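From: Pellora tax and accounts list
Subject: Re: Sovent distribution — partner in another country, which statement do we give?
Date: 10/30/20

Hello to all,

I answer under the quoted part, because I think the question is shared by more members than the one who asked it. Please excuse my English where it is stiff, I work mostly in another language.

> We are a small partnership (six partners) which holds units in the Sovent
> fund through Hekano. In July one of our partners moved abroad and is
> now resident there for tax. Hekano has sent us one annual statement
> for the whole holding, as always. Our bookkeeper says that we can
> divide it by six and give each partner the same sheet. I am not sure.
> Also, the fund has paid one amount which is called "return of
> capital" and I do not know if this is income. What do others do?

I had nearly the same case two years ago, with a partnership which used Mallet as the nominee. I am not an adviser in your country, so take what I write as experience and check it with somebody who signs for it.

On the first question, your bookkeeper is right only if your agreement gives all partners an equal share in every kind of income during the whole year. In many agreements this is not so. In ours, the dividends were shared equally but the gains followed the capital accounts, and the two results were quite different. Please read the agreement before you divide anything. If there was a change in the shares when your partner moved, the year has to be cut in two parts, and each payment belongs to the part in which the right to it arose. The date when the money came to your bank can be different, and in our case it was.

For the partner abroad you will need a separate sheet in any case. The other five can have the usual one. On the separate sheet I would show the payments before the move and after the move apart from each other, with the tax which was held back on each. His or her new tax office will probably ask for it, and it is much easier to prepare it now than after the file is closed.

You should also tell Hekano about the move, if this was not done. Some nominees look only at the partnership and say it is no matter for them. Others want a new declaration of residence for every partner, and until they have it they hold back tax at the full rate on the whole holding. Mallet did this to us. We received the difference back, but it took 11 months and many letters. 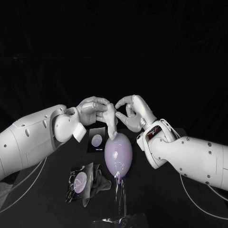 About the "return of capital"

This name is used in different ways and you cannot trust it alone. In the simple case the fund gives you back a part of your own money. Then it is normally not income in the year, but it makes the cost of your units lower, and when you sell later the gain is bigger. You must therefore write it in your register of cost. We forgot it for one year and the correction was not pleasant.

There is a second case, where the fund uses the same words for gains which it has made inside and pays out. In some countries these are taxed for the holder at once. The annual statement does not always say which case it is. The fund's own tax report does, normally in the notes at the end, and Hekano should be able to send it when you ask — ask for the "tax report for holders", if you ask only for "the report" you will get the one with the performance.

When the cost of the units is already zero, a further return of capital is usually treated as a gain. With a holding as young as yours I do not think you are there, but please look.

What I would send with each partner's sheet

A copy of the original statement from Hekano.
The page of the agreement which shows how the shares are calculated.
A short calculation from the total to the partner's own amount, also when the difference is small. Ours had a difference of 200 between the bank and the statement, which was a fee, and the tax office asked about it.
The new cost of the units after the return of capital.

One thing I cannot answer is whether the partnership itself must make a report abroad because of this one partner. We were told no, but our partner had no power to sign for the firm. If yours has it, the answer can be another one — perhaps a member with experience in this could write to the list?

With kind regards,
a member of the list since 2 years, mostly a reader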